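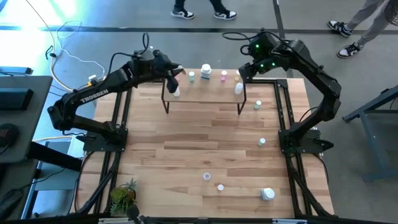
Iven sells small bottles, jars and caps to people who make their own creams, oils, balms and soaps. The company started with one kind of container, a plain white bottle with a white cap, and it is still what most first-time customers order. Over the years the range grew in the directions customers pushed it. Somebody wanted pale green, somebody else wanted pink caps for a hand cream, and small green-capped containers came in after that. A mixed group of them ends up on a table very quickly, some standing on the raised shelf and some down on the wood below it, with a lid or a cap lying by itself and a larger bottle on its side. Sorting that kind of mix is a good part of the daily work at Iven.

We work from one building on the Clodness estate, which we moved into in May, eight years ago. Before that the stock was kept in two rented garages on opposite sides of town, and orders that needed something from both of them went out a day late. Now everything is under one roof. The front half is for packing and the back half is for storage. There is a small counter by the door for customers who collect.

What we stock

The catalog has 1329 lines at present. Many of these are the same bottle with a different closure, and we list each pairing separately so that the customer gets a bottle and a cap that fit. Caps and lids can also be bought alone. We keep 40 closures as permanent stock and order others on request. Delivery on those is slower, and the product page says so.

Our Laryea range covers the smallest containers, meant for samples and travel sizes. The Kumport range is for larger bottles and is sold by the carton only. Labels are not something we print, but we can send the measurements of the flat area on any bottle so that a print shop can work from them.

How an order is put together

Each order is laid out on a table before it is packed. Bottles are checked for scratches and for rough edges at the neck, and one cap from every bag is tried on one bottle from the same order. Lids are counted separately – they are the part most often reported missing. After that the bottles go in a box with paper between the layers. We gave up foam chips some time ago and do not plan to go back to them.

Bottles that fail the check are sold at the counter as seconds, in mixed bags. They are fine for hand soap, paint or garden use. We do not ship seconds.

Who buys from us

We have over 800 regular customers. Most are one or two people working at home or in a small shop, and some are schools that use the containers in science or craft classes. There is no minimum order except on Kumport cartons. Schools may pay by invoice.

Visiting and samples

The counter is open in the mornings, and collection orders are held for two weeks. Sample bottles can be requested through the contact form. Please give the product code and say which closure you want with it, as a bottle sent without its cap is not much use for testing.

Page last updated 23/08/2024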